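Card opened in my name, bank says the debt is mine

Posted by Fanni Bognár, 9 Jan 2024

I got a letter from a collection office saying I owe $2046 on a credit card I never applied for. I called the bank that issued it and they said the application had my correct Social Security number and birth date, but an address in Beltstead where I have never lived. The card was opened in June. There was one payment of $223 made on it and then nothing.

I sent the bank a letter saying it was not me. They wrote back that they had "completed their review" and found the account valid, and they gave no reason. The collector calls most mornings. I have not paid them anything. I went to the police desk here and the officer told me it was a civil matter and I should work it out with the bank. 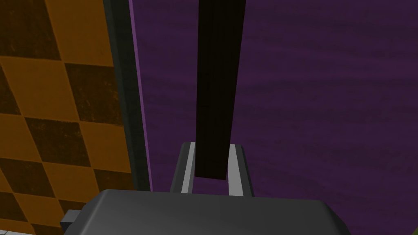 The other thing is that my credit report now shows a second inquiry, from a store called Markik, and I don't know if that one turned into an account or not. Do I need a police report before anyone will listen to me? And does that one payment hurt me? The man at the collection office said that a payment "proves" I accepted the debt.

Sándor Hegedűs
Don't pay them. I had the same thing and I just stopped picking up the phone and it went away after a while. They buy these debts for pennies.

Imre Vörös
I would not ignore it. If the collector sues and you don't answer, they can get a judgment by default, and that is a lot harder to undo than a bad mark on a report.

Go to the FTC's identity theft site and fill out the report there. It is free. Print it and sign it. For many purposes that report does the job without a police report, but some banks still ask for both, so go back to the police with the FTC report in your hand and ask to file an identity theft report. Use those words. If the first officer says no, ask for a supervisor. 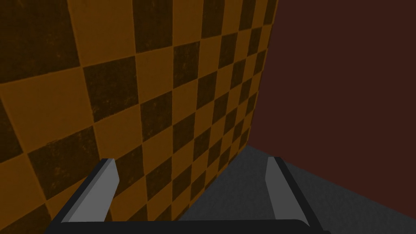 Sarano Neighbors Help Desk - Consumer and Fraud Team

Then write to the collector. You have 30 days from their validation notice to dispute the debt in writing, and if you do it inside that time they have to stop collecting until they send you verification. Send it certified mail and keep the receipt. Even if you are past the 30 days, send it anyway.

Write to the three credit bureaus too, with a copy of the identity theft report, proof of who you are, and a list of the items that are not yours. Ask them to block those items. Put a freeze on your file with all three while you are at it. A freeze is free and you can lift it when you need to.

On the payment: you did not make it, so it is not you accepting anything. People who run these schemes often make a small payment early to keep the card open longer. Ask the bank in writing for the application and the transaction records, including which account the payment came from. Under federal law they have to give a victim those records within 30 days of a proper request, at no charge. They can ask for the police report and an affidavit first.

Call Markik's credit office and ask if an account was opened. An inquiry alone may mean it was turned down.

Faisal Durrani
Agree with Imre. Mine was $1096 and the bank turned me down the first time too. I filed a complaint with the CFPB and attached everything, and the bank closed the account as fraud after that. Keep a notebook with the date of every call and who you talked to - I needed mine twice. Also check that nobody filed a change of address for you at the post office.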